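A Kitchen With No Gravity Bill: Inside the Grastent Open Day

Vullimden, 18/12/2020

The Grastent building in Vullimden has a loading dock, a machine shop and a row of benches with robot arms bolted to them. On the open day most of that was switched off. Visitors were sent upstairs to a room with a projector, four workstations and a rack of computers behind glass, and that is where the company's two-arm manipulation program spends most of its working hours.

The program is called Kahsay. It is a simulator-first project: control software for a pair of arms is written, broken and repaired against a rendered kitchen before any of it is loaded onto hardware. Trarari, the physics package underneath, handles contact, friction and joint limits. Grastent wrote it in-house and has kept it there.

The kitchen is plain. It has gray walls, an orange floor and a long counter with a marble-like top, and the staff have spent little effort on making it pretty. Objects are drawn from a library of 520 models and placed on the counter at the start of each run. The software is told which item to go for and has 61 seconds to finish. When the time is up the room is reset and the next run begins.
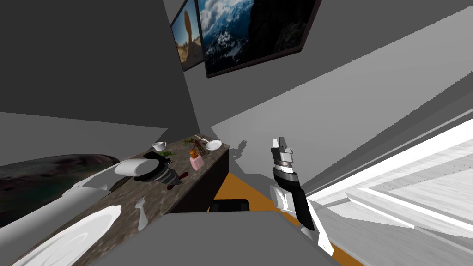 The Kahsay kitchen, with plate and fork at the near end of the counter and the gripper raised at right.

The first part of the demonstration dealt with reach. A long counter is a harder problem than it sounds. An arm that can touch the near end with its elbow bent may have to go almost straight to touch the far end, and a straight arm has poor control over the direction its fingers point. The planner therefore scores every approach twice, once for distance to the target and once for how much joint travel is left when the gripper gets there. An approach that fails the second test is thrown out even if it is the shortest one available.

Visitors could change the weights on the two scores with a slider. Pushed all the way toward distance, the planner picked short, direct paths and ran into joint limits often. Pushed the other way, it took long detours. The setting used in daily work sits a little to the left of center and was found by trial.

Grip was covered next. The gripper model has two flat fingers, and Trarari treats each inner face as a set of contact patches with their own friction values. Flat fingers are cheap to simulate and do well on boxes and handles. Round items are less friendly, as the contact area is small and a slight error in height will squeeze the item out of the grasp. The engineers showed the close-up view that they use when tuning finger spacing.

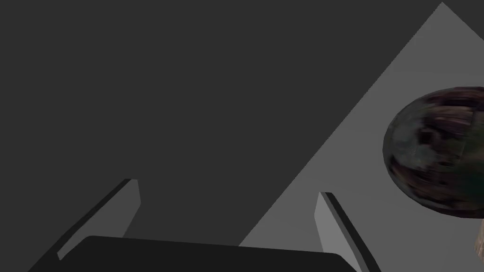 Close-up view over the palm, fingers apart. The mottled round object at right is clear of the gripper.

Surfaces in this view are drawn flat, with hard edges and little shading. According to the engineer at the desk, that is a matter of cost. Kahsay logs 3000 runs in a normal night, and richer lighting would cut that number sharply. Object textures are kept because the vision software depends on them. Wall and floor detail is mostly dropped.

A question from the floor concerned transfer to real machines. The answer was cautious. Motion plans carry over well, and the arms downstairs follow simulated paths closely. Grasps carry over less well, particularly with thin utensils, where a small difference in table height decides whether the fingers get under the edge. Grastent has been measuring that gap since June and did not give out a figure.

The last session put both arms to work over the same counter. Each is run by its own controller, with a shared map that marks the space the other is using.

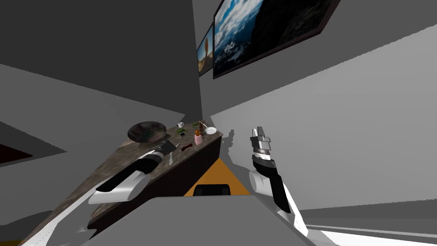
Sharing the space is mostly a question of timing. Under the current scheme an arm reserves a block of the map before it moves and gives it back when it leaves. If both want the same block, the arm with the shorter remaining path goes first and the other holds position. The method is simple to check, and it wastes time. An arm on hold may wait out a slow move that would never have come near it.

A newer version reserves smaller blocks for shorter periods. It is being tested in the simulator only, and the safety review for the hardware benches has not been scheduled. Grastent plans 2 more open days at the Vullimden site, with the downstairs benches running at the second. Places are booked through the front desk.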